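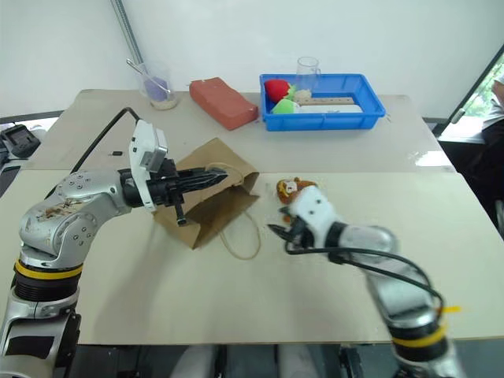 **Pultley Hall, kitchen and stores: April walk-round**
Checked by Kendra Robichaud, with Dwight Pelletier on the ladder

- [x] **Fire exit, yard side.** Opens with one push! Dwight planed the bottom edge and it's a joy to use now.
- [x] **Extinguishers.** All in date, pins in, gauges in the green.
- [ ] **Fire blanket.** Hung behind the fridge door, so you can't reach it with the fridge open. Move to the hook by the hatch.
- [x] **Worktops and tables.** Wiped down, no wobbly legs.
- [ ] **Dry store.** Lovely and tidy, well done all. Flour is still on the floor though, please lift it to shelf 2.
- [x] **Fridge.** 3 °C at 9 am, same again at noon.
- [ ] **Hot tap, hand basin.** 43 °C, a touch warm for the toddler group. Lucie Beaulieu to turn the mixer down by Friday.
- [x] **Emergency lights.** Every one came on, even the awkward one over the stairs (new battery, hooray).

Still to look at: loft hatch catch, bin store lock.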